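Speaker notes, equipment planning session
Iveta Hudec, Prondeck

Slide 1. Introduce myself. State scope: budgeting for one picking cell, purchase through first year of operation. Software licensing is covered in the afternoon.

Slide 2. Husau site. Request in August was for 12 arms. We approved four. Explain the staging: buy, run for 30 shifts, then release the next order.

Slide 3. Cost lines. The arm is the line everyone checks. Read out the lines that get missed: floor anchors, guarding, spare cables, end-of-arm padding, fasteners. Blöndal quoted 108 line items for the cell. Our own list had fewer, and the gap was nearly all small hardware.

Slide 4. Lead times. Nellen ships grippers ahead of arms. Plan storage for them. Do not start the warranty clock on delivery; negotiate for commissioning date.

Slide 5. Wrist view at the work position. Pause here for questions on clearance.
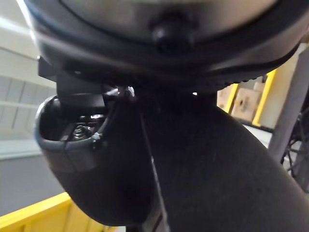 Vol. 12, No. 3

Point to the hex nut inside the end cap, then the thin line running down across the padding. Ask who in the room has a part number for every fastener and cover on their own cell.

Slide 6. Spares. Hold one full set per four arms. Reorder sheet is on page 283 of the binder.

Slide 7. Questions. Keep to ten minutes.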